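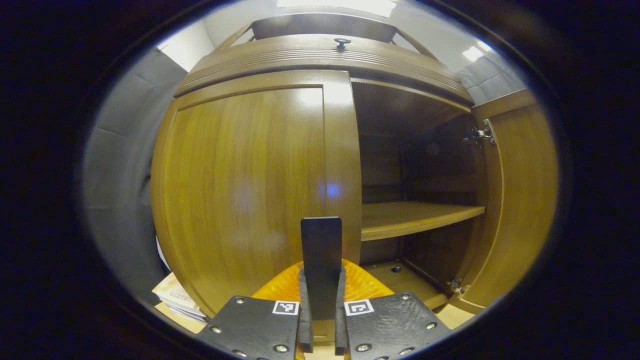
The tall cabinet with the right door open. One shelf inside, two metal hinges on the door.

How to clean and refresh an old varnished cabinet without stripping it

Posted December 20, 2025
By Nataša Bošković

Many people write to me that they have inherited a big wooden cabinet and want to sand it. Please wait with the sanding. If the varnish is still smooth and has some shine when the light falls on it, a good cleaning is usually enough. Sanding takes many days, makes dust in the whole flat, and on a veneered door you can go through the thin layer before you notice it.

I have done this work on 11 cabinets now, mostly for neighbours in Plellitness and for my own home. The method below is the one I use every time. It needs one afternoon for the cleaning and one evening for the wax, with a night between them.

What you need

Two buckets
Lukewarm water
Mild dish soap without colour
Soft cotton cloths, more than you think (old T-shirts are very good)
A soft toothbrush
Wooden toothpicks
A hand screwdriver that fits your hinge screws
Clear furniture wax. I use the one from Skarnine, but any clear paste wax for varnished wood will do
White vinegar, only for the inside
A small step stool

Do not buy the orange-scented spray polish. It gives a nice colour for two days and then it collects dust, and the wax does not sit well on top of it.

Step 1. Empty it and leave it open

Take everything out and leave the doors open for some hours. Old cabinets smell because the air inside does not move. If the smell is strong, leave the doors open for a full day before you start. Put something soft between an open door and the wall, so that the edge does not get a mark.

This is also the moment to look for small holes. A round, clean hole in the floor of the compartment can be an old screw hole or a place for a peg, and it is nothing to worry about. Many tiny holes with fine powder near them are a different matter. That can be woodworm, and you should treat it before the cabinet stands beside other furniture.

Step 2. Check the hinges

Open the door slowly and hold it with one hand from below. Lift it very gently. If it moves up and down, the screws are loose. Tighten them by hand, a quarter turn at a time, first the upper hinge and then the lower one. Do not use an electric driver. I did this once, on a cabinet from the Cuypers auction house, and the screw turned and turned until there was no wood left to hold it.

If a screw does not grip any more, take it out, put two or three wooden toothpicks with a little wood glue into the hole, break them off level with the surface, and let the glue dry overnight. Then put the same screw back. This repair is old and cheap and it holds for years. Support the door with a pile of books while the glue dries.

Step 3. Dust from the top down

The top moulding is where the dirt lives. If your cabinet has long horizontal grooves in it, like mine, every groove will have a line of grey dust, and near a kitchen this dust is also greasy. Go first with a dry cloth over a finger, then with the dry toothbrush along the groove. Always brush in the same direction, from left to right, and catch the dust with the other hand in a cloth.

A knob is cleaned at this stage too. Brush around the stem, where the cloth does not reach. If the knob can be unscrewed, it is easier to clean it separately, but do not force it.

Finish with the top panel. Stand on the stool and do not pull yourself up on the moulding. It is often only glued.

Step 4. Wash the outside

Put a few drops of dish soap in the first bucket and clean water in the second. Dip a cloth in the soapy water and wring it as hard as you can. The cloth should feel damp in the hand, and no drop should fall from it.

Wipe one door at a time, following the grain. On most doors this means up and down. After each part, wipe with a second cloth from the clean water, also well wrung, and then dry it at once with a third cloth. Do not leave water in the corner where a flat panel meets its border. A dry toothpick wrapped in a bit of cotton is perfect for this corner.

Change the water when it becomes brown. The first time I was afraid that I was removing the colour of the wood. It was old smoke and polish. If you are not sure, try first on the inner edge of a door, where a small mistake will not be seen.

Step 5. Wash the inside

The inside is often much darker than the doors, so bring a lamp. You will not see the dust in the back corners without it. Vacuum first with the soft brush, and go also under the shelf and along the seams of the back panel.

Mix one part of white vinegar with four parts of water, and wipe the walls, the shelf and the floor of the compartment with a well-wrung cloth. If the shelf can come out, take it out and clean both sides. Some shelves rest on pegs and some are fixed, so look from below before you pull.

Vinegar is fine for the inside in this weak mixture, but keep it away from the glossy outside. On some old varnishes it makes the shine dull.

Leave the doors open overnight. I know it is in the way, but a closed cabinet that is damp will smell worse than before.

Step 6. Wax the outside

The next evening, put a very small amount of wax on a soft cloth, the size of a hazelnut for one whole door. Rub it in with small circles, then finish with long strokes along the grain. It must be a thin layer. Too much wax makes cloudy stripes, and then you have to take it off again.

Wait 20 minutes, or the time written on your tin, and polish with a clean dry cloth. Turn the cloth often. To check your work, switch on the ceiling light and look at the door from the side. Where the reflection is soft and has no stripes, you are finished. Where it looks smeared, polish more, but do not add wax.

In the grooves of the moulding use almost no wax. It dries there and becomes white. If this has happened already, a dry toothbrush will take most of it out.

I do not wax the inside. Clothes and paper can take the smell, and with a shelf it can become sticky under heavy things.

What it costs

Last June I brought a similar cabinet to the Livier workshop and asked for a price for full stripping and new varnish. They told me 1,530 dollars, without transport. It was a fair price for the hours, I think, but my cabinet did not need it. The wax and the cloths cost me less than a dinner, and one tin is enough for 4 cabinets of this size.

Some questions from readers

How often must I do it?
Dust every two weeks with a dry cloth. Wash and wax once a year. If the cabinet stands in full sun, wax it twice, and move it if you can.

There is a white ring on the door. Will the wax remove it?
Sometimes it becomes weaker. Nathalie Van Acker wrote to me that she rubbed hers with a little plain petroleum jelly, left it overnight and wiped it away in the morning, and after this the ring was nearly gone. I have tried it one time with good result. Try it on a hidden place first.

My door does not stay closed after I tightened the screws. Why?
Probably the cabinet does not stand level. Put a thin piece of cardboard under the front foot on the side of the problem door and try again. Add one layer at a time until the door stays where you leave it.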